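*Speaker notes, Warnport library evening series. Aim for 21 minutes, leave the rest for questions. Water glass on the LEFT this time.*

**Opening (don't rush it)**

Hi everybody, thanks for coming out on a Thursday! I'm going to talk about sourdough rye, and mostly about the years I made it badly. Show of hands: who has a starter in the fridge right now? And who's a little scared to look at it? (Wait for the laugh. If there isn't one, keep going.)

My first starter came from Rhonda Simard, who had the apartment under mine on Ginting Street. She handed it over in a pickle jar and told me to feed it when it looked sad. That was the whole lesson. I had no idea what a sad starter looked like, so I fed it every time I walked past, and by the end of the week I'd gone through a five-pound bag of flour and had paste coming out of the lid.

**Rye is weird**

Okay, so the thing I wish I'd known early on: rye doesn't act like wheat. You can knead it until your arms fall off and you won't get that nice stretchy ball. It stays sticky. I kept adding flour to fix it (don't!) and baked a string of loaves you could've used to hold a door open.

What worked for me was wet hands, a bowl scraper and a loaf pan. Mix it, scrape it in, smooth the top with a wet spoon, walk away. The whole job takes me 4 minutes, and two of those are washing the bowl. 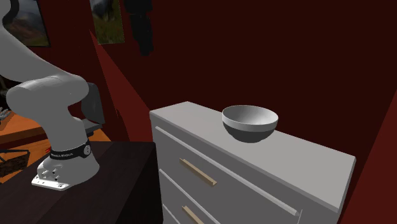

Then you wait, and I'm terrible at waiting. My kitchen in January is 17 degrees Celsius on a good morning (my oven thermometer only speaks Celsius, sorry, that's low sixties), and dough at that temperature is in no hurry at all. I used to go by the clock because the recipe said three hours. Now I go by the top of the loaf. When I see little pinholes coming through, it goes in the oven.

*[Pass the bag of coarse rye around here. Tell them to smell it.]*

**The notebook bit**

I write every loaf down. Flour, water, how warm the room was, one line on how it tasted. Some of those lines are just "no." There's one from my second winter that says "Rhonda was polite about it," and that one still stings!

If you keep notes, write down the flour too. I switched bags once without thinking, same recipe, same pan, and got soup.

**Slicing**

Please, please don't cut it warm. I know. The whole house smells amazing and you've got butter out already. Wrap it in a towel and leave it till the next day, or the middle gums up on the knife. I still cheat sometimes and I'm sorry every time.

*[If running long, skip the caraway story and go straight to tasting.]*

**Tasting**

Two loaves on the back table, plain and caraway, butter in the blue dish. Jars of starter are by the door, take one home. Feed it tonight, flour and water, same weight of each. Questions while you chew!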